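4. 시연은 어떻게 모았나

4.1 로봇 없이 모으기로 한 이야기

앞 절에서 정책 구조를 한참 설명했는데, 사실 저희가 시간을 제일 많이 쓴 건 그쪽이 아니고 데이터 쪽이에요. 학습 코드는 처음 짠 것에서 크게 안 바뀌었고, 수집 절차는 거의 매주 바뀌었거든요. 그래서 이 절은 좀 길어요. 같은 일을 해 보려는 분들이 저희가 헤맨 데서 똑같이 헤매지 않았으면 해서, 잘 안 된 것까지 적어 둡니다.

처음엔 저희도 원격 조종으로 시작했어요. 리더 팔을 사람이 잡고 움직이면 팔로어 팔이 따라 하는, 다들 아시는 그 방식이요. 작은 화분을 집어서 옆으로 옮기는 과제 하나를 놓고 해 봤는데, 잡는 순간마다 사람이 멈칫멈칫하더라고요. 손끝에 힘이 안 느껴지니까 눈으로 확인하고, 조금 움직이고, 또 확인하고. 그렇게 모은 궤적으로 학습을 시키면 정책도 똑같이 멈칫거려요. 화분 앞에서 한참 떨다가 겨우 손가락을 닫는 로봇을 보고 있으면 참 사람을 많이 닮았구나 싶어서 웃음이 나는데, 평가 점수를 보면 웃음이 쏙 들어갑니다.

그래서 방향을 틀었어요. 사람이 양손에 그리퍼를 하나씩 직접 들고, 로봇이 할 일을 그 손가락으로 해 보는 방식이에요. 저희는 이 장비와 절차 묶음을 Jerkeo라고 부릅니다(이름에 별 뜻은 없어요, 폴더 이름이 그대로 굳었어요). 로봇을 켤 필요가 없고, 비상 정지 버튼 옆에 누가 서 있을 필요도 없고, 무엇보다 집는 느낌이 손에 그대로 와요! 화분 테두리가 패드에 걸리는 감각이 손잡이를 타고 올라오니까 사람이 자신 있게 움직입니다.

물론 공짜는 아니에요. 관절 각도가 기록에 없고, 로봇 팔이 갈 수 없는 자세도 사람은 아무렇지 않게 취해 버려요. 이 문제는 4.4에서 다시 얘기할게요.

4.2 손에 드는 쪽과 보는 쪽

그리퍼 손가락은 휘어진 은색 한 쌍이고, 끝에 검은 고무 패드를 붙였어요. 패드는 처음에 더 매끈한 걸 썼다가 바꿨습니다. 화분 표면이 유약 바른 도자기처럼 미끄러우면 들다가 한 바퀴 돌아 버리는 일이 잦았거든요. 바꾼 뒤로는 도는 일이 거의 없어졌는데, 대신 놓을 때 패드가 살짝 붙어서 화분이 딸려 오는 경우가 생겼어요. 저희는 놓은 다음 손가락을 조금 더 넓게 벌리고 나서 손을 빼라고 안내했고, 정책도 나중에 그 동작을 그대로 배웠습니다. 이건 좀 뿌듯했어요.

그리퍼 밑동에는 면마다 검은 마커 무늬가 인쇄된 흰 큐브가 올라가 있어요. 머리 쪽 카메라가 이 큐브를 보고 손의 위치와 방향을 계산합니다. 평평한 마커판 한 장으로도 해 봤는데, 손목을 조금만 돌려도 판이 얇은 선으로 보여서 추적이 끊겼어요. 큐브는 어느 쪽으로 돌려도 웬만하면 한 면은 카메라를 향하니까 훨씬 낫고요. 다만 두 면이 비슷한 각도로 비스듬히 보일 때는 자세 추정값이 두 해 사이를 왔다 갔다 해요. 필터를 걸면 덜 튀지만 빠른 동작이 뭉개져서, 저희는 필터를 약하게 두고 튀는 구간을 나중에 표시하는 쪽을 골랐습니다.

시간 맞추기 얘기도 해야겠네요. 영상과 손가락 벌림 값이 서로 다른 시계로 들어오는데, 이걸 맞추는 프로그램이 Bravgate예요. 수집을 시작할 때 사람이 손가락을 두 번 빠르게 닫았다 벌리면, 영상에서 손가락이 닫히는 장면과 벌림 값의 골을 서로 맞춰서 시차를 구합니다. 무식하죠. 그런데 이 무식한 방법이 저희가 시도한 것 중에 제일 덜 망가졌어요. 네트워크 시간 동기화에 기대던 시절에는 와이파이가 한 번 끊기면 그 뒤 기록이 통째로 밀려 있는데 파일만 봐서는 멀쩡해 보였거든요. 며칠 치를 학습에 넣고 나서야 알았습니다. 로봇이 화분에 닿기도 전에 손가락을 닫고 있더라고요.

두 번 닫는 신호를 사람이 잊는 경우도 당연히 있어요. 그러면 Bravgate가 그 기록을 따로 빼놓고, 첫 집기 동작을 기준으로 맞춰 본 뒤 사람이 확인합니다. 확인이 귀찮으면 버렸어요. 아까워하지 말자는 게 저희 방 규칙이었습니다.

4.3 과제와 진행

수집은 Cloltham이라고 부르는 방에서 했어요. 과제는 단순합니다. 탁자 위 작은 화분들의 자리를 바꾸는 거예요. 한쪽 가장자리에 모여 있는 화분 가운데 하나를 집어서 지정한 자리로 옮기고, 필요하면 다른 손으로 옆 화분을 비켜 주는 것까지가 시연 한 번이에요. 말로 하면 시시한데 해 보면 은근히 까다로워요. 잎이 넓게 퍼진 화분은 위에서 내려가면 잎을 같이 집게 되고, 키가 큰 화분은 옆에서 들어가야 하는데 그 옆에 또 화분이 있고요. 한 손으로만 하려고 들면 꼭 뭔가를 건드려요. 그래서 양손 과제로 골랐습니다.

화분을 고른 또 다른 이유는 모양이 제각각이라는 점이었어요. 컵이나 블록처럼 반듯한 물체만 쓰면 정책이 윤곽만 보고도 잘하는데, 잎이 화분 테두리를 가리기 시작하면 실력 차이가 확 드러납니다. 표 3에서 기준 모델들이 무너지는 지점이 딱 여기예요.

참가자는 37명이고, 이렇게 모은 시연 500개를 Henao라는 이름으로 묶었습니다. 한 사람이 너무 많이 하면 그 사람 버릇이 데이터 전체의 버릇이 돼 버려서, 잘하는 분이 더 하고 싶다고 해도 말렸어요. 반대로 서툰 분의 시연을 일부러 뺀 적은 없습니다. 서툰 시연에는 실수했다가 고치는 동작이 들어 있는데, 정책이 제일 못 배우는 게 바로 그 고치는 동작이니까요.

안내문은 최대한 짧게 줄였어요. 초기 판은 주의 사항이 빽빽했는데, 읽은 분들이 오히려 로봇 흉내를 내기 시작하더라고요. 팔꿈치를 딱 굽히고 직선으로만 움직이고… 그런 궤적은 자연스럽지도 않고 로봇에 옮기기 쉽지도 않았습니다. 최종 안내문에는 다섯 줄만 남겼어요.

시작하면 두 손가락을 빠르게 두 번 닫았다 벌려 주세요.
큐브를 손이나 소매로 가리지 마세요.
집기 전에 그리퍼를 화분 가까이에서 잠깐 보이게 해 주세요.
넘어뜨렸으면 멈추지 말고 세워 주세요.
끝나면 두 그리퍼를 탁자 밖으로 빼고 가만히 계세요.

마지막 줄은 나중에 들어간 거예요. 원래는 끝나는 자세를 따로 정하지 않았는데, 그러다 보니 어떤 시연은 화분을 놓자마자 끝나고 어떤 시연은 한참 머뭇거리다 끝나서, 정책이 언제 그만둬야 할지를 못 배웠어요. 일을 다 해 놓고 화분을 다시 집으러 가는 로봇, 보신 적 있나요? 저희는 질리도록 봤습니다.

방 배치는 일부러 너무 깔끔하게 치우지 않았어요. 배경이 매번 똑같으면 정책이 배경의 특정 모서리를 보고 위치를 잡는 것 같은 낌새가 있었거든요. 탁자를 방 안에서 조금씩 돌려 놓고, 사람이 서는 쪽도 바꾸고, 조명도 오전과 오후가 섞이게 했습니다. 처음 시도에서 탁자를 벽과 나란히 고정해 두고 모은 기록은, 탁자를 비스듬히 돌린 평가에서 성공률이 뚝 떨어졌어요. 돌려 가며 모은 뒤에는 그 차이가 눈에 띄게 줄었고요.

4.4 거르기

모은 걸 그대로 쓰지는 못해요. 저희가 거른 기준은 크게 추적과 도달 가능성, 이렇게 나뉩니다.

추적 쪽은 간단해요. 큐브가 안 보이는 구간이 길면 뺍니다. 짧게 끊긴 건 앞뒤를 이어서 채우고요. 여기서 조심할 게, 두 손이 교차하는 순간이에요. 한 손이 다른 손의 큐브를 가리는데 하필 그때가 제일 정보가 많은 순간이거든요. 옆 화분을 비켜 주면서 다른 손이 들어오는 그 장면이요. 처음에는 끊김 기준을 빡빡하게 잡았다가 양손이 협력하는 시연이 우수수 빠져나가서, 남은 건 한 손이 일하고 한 손은 놀고 있는 기록뿐이었어요. 당연히 정책도 한 손을 놀렸습니다. 기준을 느슨하게 풀고 대신 가려진 구간의 손실 가중치를 낮추니까 나아졌어요.

도달 가능성은 좀 더 골치 아파요. 사람은 몸을 숙이고, 한 발 옆으로 가고, 손목을 묘하게 꺾습니다. 저희 로봇은 바퀴도 허리도 없어서 그런 걸 못 해요. 각 시연의 손 궤적을 로봇 팔의 역기구학에 넣어 보고, 풀리지 않는 구간이 있으면 받침 위치를 조금 옮겨서 다시 풀어 봤어요. 그래도 안 되면 그 구간만 잘라 냈고, 집는 순간이 잘려 나가면 시연 전체를 뺐습니다. 걸음을 옮긴 시연이 여기서 꽤 희생됐어요. 서는 자리를 바닥에 표시해 둘까도 했는데, 그러면 사람들이 발을 신경 쓰느라 손이 굳어서 그만뒀습니다.

그리퍼 벌림 값도 손을 좀 봤어요. 사람은 집기 전에 손가락을 필요 이상으로 활짝 벌리는 경향이 있고, 쉬고 있는 손은 어중간하게 오므리고 있는 경우가 많아요. 그림 2에서도 양손의 벌림이 서로 다르죠. 저희는 이 차이를 없애지 않고 그대로 남겼습니다. 벌림을 정규화해서 학습하면 곡선은 예뻐지는데, 빽빽한 화분 사이로 들어갈 때 손가락을 덜 벌리는 요령까지 사라지더라고요. 그 요령은 아무도 안내문에 적은 적이 없고 참가자들이 각자 찾아낸 건데, 그걸 지워 버리면 사람한테 배우는 의미가 없잖아요.

거르는 작업은 매주 목요일에 몰아서 했어요. 수집한 당일에 보면 다 괜찮아 보여요, 진짜로요. 방금 애써 해 주신 분 얼굴이 떠올라서 버리기가 미안한 것도 있고요. 며칠 지나서 보면 눈이 훨씬 냉정해집니다. 판정이 갈리는 시연은 일단 남기고 표시만 해 뒀다가, 그걸 넣은 학습과 뺀 학습을 둘 다 돌려 봤어요. 결과 차이는 작았고 부호도 시드마다 달라서, 이 논문에서는 넣은 쪽만 보고합니다.

4.5 아쉬운 점

제일 아쉬운 건 힘 정보예요. 손에 느껴진다고 앞에서 자랑해 놓고 정작 그 느낌은 기록에 없습니다. 패드 안쪽에 얇은 압력 센서를 넣어 보려고 했는데, 고무가 휘면서 값이 계속 흘러서 이번에는 포기했어요. 그래서 지금 정책은 손가락을 얼마나 닫을지만 알고 얼마나 세게 쥘지는 몰라요. 흙이 가득 찬 무거운 화분과 가벼운 화분을 같은 벌림으로 집으려다가 미끄러뜨리는 실패가 그래서 남아 있습니다.

또 하나는 시점이에요. 머리 쪽에서 내려다보는 영상 하나에 많은 걸 맡겼더니, 잎 아래쪽으로 손가락이 들어가는 순간은 거의 짐작으로 배워야 해요. 손목에 카메라를 다는 게 정석이지만 무게가 늘면 사람이 금방 지치고, 지친 사람의 시연은 뒤로 갈수록 낮게, 느리게 깔립니다. 이 균형은 아직 못 찾았어요.

그림 2. Jerkeo의 양손 그리퍼를 위에서 내려다본 모습. 왼쪽 그리퍼는 손가락을 넓게 벌렸고, 오른쪽은 더 모여 있다. 흰 탁자 한쪽에 화분이 모여 있다.
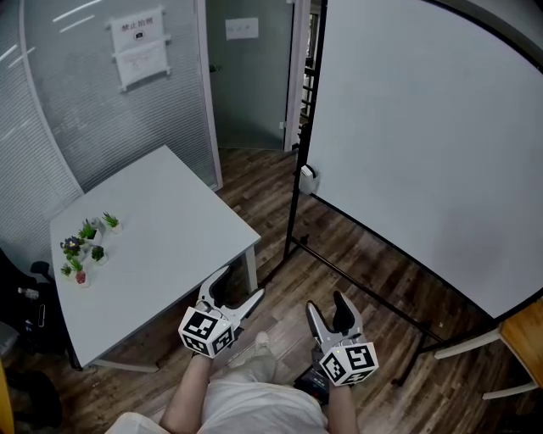
Deisy Ticona는 이 절의 초고를 읽고, 걸음을 옮긴 시연을 버리지 말고 따로 묶어서 공개하는 게 어떻겠냐고 물었다. 바퀴 달린 로봇을 쓰는 쪽에서는 오히려 그 기록이 더 필요할 수 있고, 잘라 낸 구간의 시작과 끝 시각만 같이 적어 주면 나머지는 받는 쪽에서 알아서 할 수 있다는 의견이었다. 손실 가중치를 얼마나 낮췄는지도 본문에 값으로 적어 달라고 했다.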